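八月，晚上

今天的会谈终于开完了第二轮。我用中文写日记已经两年，老师说，遇到大事情的时候要多写，不要只写天气和吃饭，所以今天我努力写长一点。

早上很早就到会议中心。门口的检查比昨天严格，每个人的包都要打开看。我的工作证上名字少了一个字母，保安看了很久，后来打电话问里面的人，才让我进去。我站在太阳下面等，心里有些着急，因为九点以前必须把译好的开幕讲话交给秘书处。

所谓会谈，就是Rummont和Nandov两边关于边境河流的会谈。这条河从Rummont的山里流出来，经过Acuña镇，然后进入Nandov。两边的关系冷了很多年，渡口关闭，铁路停运，河边的农民隔着水可以互相看见，但是不能过去。现在两边的代表愿意坐在一张桌子前面，我觉得这已经不容易。当然，我的同事比我冷静，他们说坐下来和谈成是两件事情。

上午主要谈渡口。Nandov的代表团要求先开放渡口，再谈水的分配。Rummont的代表团刚好相反，他们要先把水的问题写清楚，然后才同意开放。两边说话都很客气，客气得让翻译很辛苦，因为每句话里面都有“原则上”“适当的时候”“在条件成熟的情况下”。我以前学这些词的时候，以为它们的意思很简单。现在我知道，“适当的时候”可以是下个月，也可以是永远不。

Zulkifli Pasaribu是这次会谈的调解人。他说话很慢，每说完一段就停下来等翻译，我非常感谢他。他在上午快结束的时候提了一个办法：渡口先开放给农民和学生，货车以后再说；同时两边各派一个技术小组，在河的上游一起测量水位。他说：“我们先做一件小的事情，让大家看见它可以做。”我把这句话记在本子上，觉得这句话翻译成哪种语言都不难。
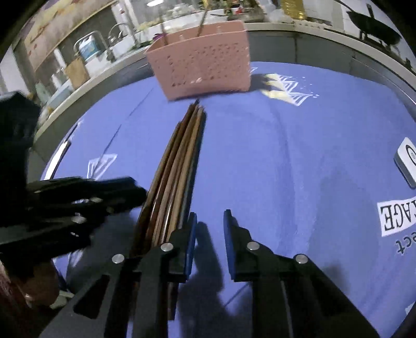
Rummont的团长听完以后没有马上回答，他请求休息十五分钟。休息的时间变成了一个多小时。走廊里面站满了记者，都想知道里面发生了什么，可是我们翻译不能说。有一个年轻的女记者问我：“至少告诉我，气氛好不好？”我说，咖啡很好喝。说完以后我觉得这个回答不太礼貌，但是她笑了，把它写进她的本子。希望明天的报纸上没有这句话。

下午继续开会。Rummont接受了农民和学生的部分，但是加了一个条件：每天过河的人不超过二百名，而且要提前登记。Nandov不喜欢“登记”这个词，他们要用“通知”。为了这两个词，两边谈了整个下午。从语言的角度看，我同情Nandov，因为登记好像要等别人批准，通知只是告诉别人一声。从实际的角度看，我不知道对于一个要过河看母亲的农民，这两个词有什么不同。他反正要站在渡口排队。

Kelechi Usman坐在我旁边的翻译间，他负责另外一种语言。他做这个工作比我长久得多，参加过很多次这样的会谈，有的成功，有的第二年就没有人再提起。我问他这一次怎么样。他想了一会儿，说要看最后的文件里面有没有日期。没有日期的文件，他说，就像没有写房间号码的钥匙。我很喜欢这个比喻，也有一点担心，因为到现在为止，草案里面一个日期都没有。

我在翻译间犯了一个错误，应该老实写下来。Nandov的代表说到“上游的设施”，我说成了“上游的措施”。这两个词在我的嘴里太像了。Rummont的团长抬起头来，问他们指的是什么措施，会场里安静了几秒钟。Kelechi马上写了一张纸条给我看，我就改正了，说了对不起。没有人生气，但是我的脸热了很长时间。在别的地方，说错一个字是小事；在这种地方，它可以让人怀疑对方隐瞒了什么。晚上我把这两个词抄了很多遍，像小学生一样。
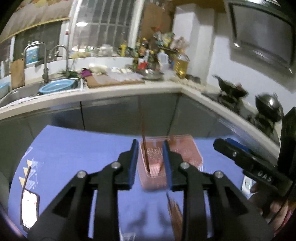 傍晚的时候，声明的草案终于发下来了。一共只有两页。第一页是双方的名字和感谢的话，感谢东道主Zirkanbridge市，感谢调解人，感谢秘书处。真正的内容都在第二页：渡口“将逐步恢复”，技术小组“将尽早成立”，双方“将继续保持接触”。登记和通知的问题，最后写成了“事先告知并记录”。我想，这大概是Zulkifli先生的主意，两边都可以回家说自己赢了。

铁路没有写进去。军队也没有写进去。听说Nandov希望Rummont把河边的观察站拆掉几个，Rummont说这个问题属于另外一个会谈，可是另外那个会谈什么时候开，谁也没有说。我不是专家，不应该随便评论，但是日记是给自己看的，所以我可以写：我觉得最难的事情都放到后面去了。也许必须这样。如果一开始就谈最难的，可能早上十点大家就都坐飞机回去了。

记者会在大厅里举行。两位团长握手，握得比昨天久一点，照相机的声音很响。有人问Rummont的团长，他相信不相信对方的诚意。他说：“我相信河水明天还会流过来。”我翻译这句话的时候犹豫了一下，不知道他是在开玩笑，还是在提醒对方谁住在上游。我只好按照字面翻译。Nandov的团长听了，点点头，没有笑。Kelechi后来告诉我，按照字面翻译是对的，意思让他们自己去找。

另一个问题是问渡口什么时候开。两位团长互相看了一眼，都说要“尽快”。又是没有日期。

回住处的路上经过广场，那里还有一些Acuña镇来的人，他们举着牌子，大部分是老人。有一位老先生的牌子上面写着808，我不明白，就问了他。他说这是从前那趟火车的车次，早上从Acuña出发，中午就到Nandov的首都，他年轻的时候每个星期坐它去上班。他问我里面有没有谈到火车。我是会谈的翻译，在正式文件公布以前什么都不可以说，虽然这个时候记者已经全知道了。我说，请您看今天晚上的新闻。他说谢谢，又问我是哪里人，中文在哪里学的。我们说了一会儿话，天就黑了。

我一直在想他。新闻里不会有火车。我当时如果直接告诉他，是不是更好？可是由我说出来，他听到的是坏消息；从电视里听，也是坏消息。我不知道怎么算更有礼貌。

明天上午还有一个会，只谈技术小组的人员和经费，团长们不参加。议程表上把我安排在第一个小时，然后Kelechi接替。秘书处已经发来了词汇表，里面有很多关于水位和闸门的词，我一半不认识。“枯水期”我会，“径流量”我今天才学会，还有一个“堰”字，写起来不难，读音我总是记错。

现在已经十一点多，词汇表还有最后一页没有看。看完就睡。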